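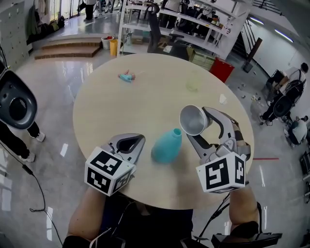
Every printed part in the kit can be made again in one evening, according to Nikau Stubbs, and a builder who breaks a finger should not have to wait for a parcel.

The Kerkville shared workshop today released the full plans for Clenon, a pair of hand-held grippers that members have been building since November. The files cover the curved fingers, the grip and the marker cube, and are free to download and change.

A person holds one Clenon in each hand and does an ordinary job at a table, such as picking up a funnel and filling a bottle. The patterns on the cubes let software work out where each gripper is and how it is turned. The recordings are then used to train Tanguy, the two-armed robot being put together in the same workshop.

Parts for one pair cost 400 dollars at the workshop's last order. The parts list has 21 lines, and most of the items can be bought at a hardware store. The members have made 492 recordings so far, the greater part of them pouring and sorting jobs.

"The first fingers were too stiff and let go of anything round," said Raphaël Poulain, who drew the current version. "We made the loop wider and the walls thinner. Metal things still slip now and then – a strip of tape on the finger helps."

The release also includes Plirton, a small program that checks each recording and marks any stretch where a cube was lost from view. It runs on an ordinary laptop.

Tanguy's left arm is finished. The right arm is waiting for a shoulder bearing, and the members plan to publish its drawings once it has been fitted.

Build evenings are open to non-members. Those who want to print their own parts should bring filament.

Last updated: 22 February 2023

Comments (3)

marrow_lane
Do the fingers have to be printed in the flexible stuff? My printer hates it.

benchdog
Printed mine in the stiff one and both cracked at the base. Use the flexible and go slow.

T. Okell
Is there a drawing for the cube with measurements? I only found the print file.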